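The Onero Hand

Shakuntala Kushwaha started the simulator at two in the morning, when the office in Stokham was quiet and the server belonged to her alone. She had 60 runs to finish before breakfast. Thirty were for the old gripper from Lenihan, thirty for the new one from Onero, and both had to do the same job: reach for a sliding door and open it wide enough for a person with a tray.

The room was the work of Fergal Madigan. He could have drawn four grey walls, and the numbers would have been the same. Instead he built a room with wooden doors and patterned walls, and he gave the floor a grain. When Cormac Carroll saw the bill for his hours, he went outside and walked once around the parking lot.

"It is a test of fingers," Cormac said when he came back. "Fingers do not care about wallpaper."

"The cameras care," said Fergal.

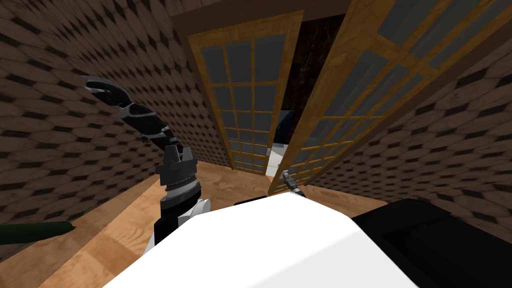 The door room, from the robot's own side. Left arm raised, the other gripper near the doors.

Shakuntala liked the room. She would not say this to Cormac, but on these long nights she sometimes kept the view open on her second screen while the results came in, the way other people keep a fish tank. She had grown up in a house with sliding doors. Her grandmother opened them with two fingers and closed them with her hip, and no engineer had ever measured the force.

Run 14 failed. Run 15 failed also. In both, the Lenihan fingers touched the rail and slipped off, and the log wrote its usual short sentence. She changed nothing, as the test plan by Gráinne Brophy did not allow changes between runs. Gráinne was strict about this. A gripper that needs help at night, she used to say, will need help in the daytime too, and then the customer is watching.

At four o'clock the telephone rang. It was Nilmini Gunawardena, who was in another time zone and always forgot it.

"Are you looking at the logs or at the room?" Nilmini asked.

"At the logs," said Shakuntala, and turned the camera up to the ceiling. 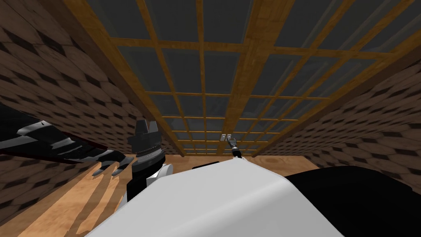
"You are looking at the room," said Nilmini. "I can hear it. You breathe slower."

They talked a little about the weather and about Tuteck, which wanted the report before the end of February. Then Nilmini asked which hand was better, and Shakuntala looked at her table of results for a long moment before she answered.

"The Onero is stronger. The Lenihan is softer when it makes a mistake."

"You can't write that in a report."

"No," said Shakuntala. She wrote it anyway, in the column for remarks, and started the next run.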